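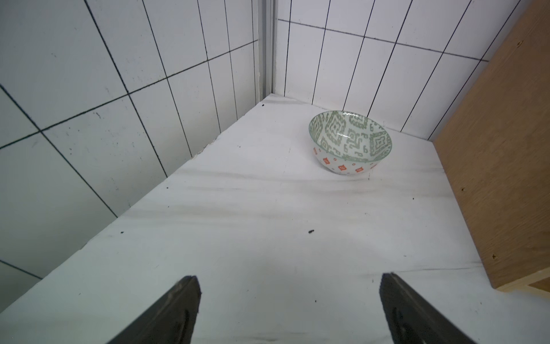
Wrist view, bowl task, flat fingers open before the approach.

Ticket 1769
Subject: Flat fingers vs. curved pads on the glazed bowl — slips on lift, wrist view glare
Product: Camlow two-finger gripper, Plokeo wrist camera
Opened by: Anouk Van der Linden
Status: Resolved, follow-up open

Original report

Hi all! First off, I'm having a great time with this gripper, so please read this as a happy customer with a puzzle. We're comparing two finger sets on the same arm, the flat black blades that came in the box and the curved pads from Taline, and the test object for this round is a small round ceramic bowl with a glossy glaze. It's white with a green pattern inside and a row of little orange-red shapes around the outside.

The task is simple. Start with the fingers wide open, come in over the white work surface, close on the bowl, lift, hold, put it back down. The bowl starts toward the back of the corner, a short distance out from the tiled back wall.

With the flat fingers I get a clean close and then a slip on the lift. Out of 13 tries the bowl slid out 9 times. It never dropped from any height, it just crept down between the fingers and settled back onto the surface. The curved pads did much better on the same bowl, but they're wider and I keep bumping the back wall with them.

Second thing, possibly related: the camera software loses the far part of the rim now and then. There's a bright spot on the inside wall of the bowl just below the far edge, and the outline it draws takes a bite out of the rim right there. The pattern inside doesn't seem to bother it at all, which I did not expect and am very pleased about.

Settings: grip force at level 8, speed on default, controller is the Lim box with the March firmware.

Reply from support

Thanks, Anouk, this is a lovely clear report. A few questions before we touch the force setting.

1. Are you closing across the outside of the bowl, or with one finger inside and one outside?
2. How high on the bowl do the tips land?
3. Does the slip happen with the default lift speed only?

The bowl narrows toward its base, so a flat finger closing from both sides only touches it along a very short stretch near the rim. If the tips go low, the fingers still meet the widest part first, and everything under that is air. More force won't help much there and may push the bowl down.

Update from Anouk

Across the outside, and the tips were going nearly to the surface. I had assumed lower was safer! Slower lift makes no difference, I ran it at half speed and got the same creep.

Then I tried your one-in, one-out idea, with one finger over the rim and the other on the outer wall. Wow. Much better! The flat blades are thin enough to go over the rim without touching the far side, and the curved pads can't do that on a bowl this small. So the flat set wins something after all. I dropped the force to the lowest level that still held, to go easy on the glaze.

One new wrinkle: if the bad outline shows up, the rim center comes out too far forward, and the inside finger lands on top of the rim. The arm stops with a contact fault and I have to clear it by hand. The fault itself is quick and gentle, full marks for that.

Reply from support

Good news on the grasp. For the outline, please try these in order and tell us which one changed anything:

— Turn off auto exposure on the Plokeo camera and bring exposure down until the bright spot shrinks. The white surface will look gray, and that's fine.
— In the Lim box, switch the rim fit from "edge" to "full ellipse." It fills gaps in the outline and leaves the rest alone.
— If the bad fits continue, move the lamp before you move the camera. Moving the camera means redoing the hand-eye calibration.

Update from Anouk

Exposure helped some. Full ellipse fixed it! No contact faults in the whole afternoon session, and I left the lamp where it was. I even went back to auto exposure for a while to see, and the fit held.

For anyone finding this ticket later, my current notes on the two finger sets: flat for small bowls with the over-the-rim grasp, and for working close to a wall. Curved for cups and anything with straight sides. I haven't tried either on a plate.

Still open from my side: could the finger choice be saved with the task? At the moment I swap the set, forget to change the profile, and the closing width is wrong until I notice.

Reply from support

Passed on to the controller team as a feature request. Until then, save two copies of the task with the finger set in the name, and load the matching profile in the first step of each. Closing the grasp part of this ticket and leaving the profile request open.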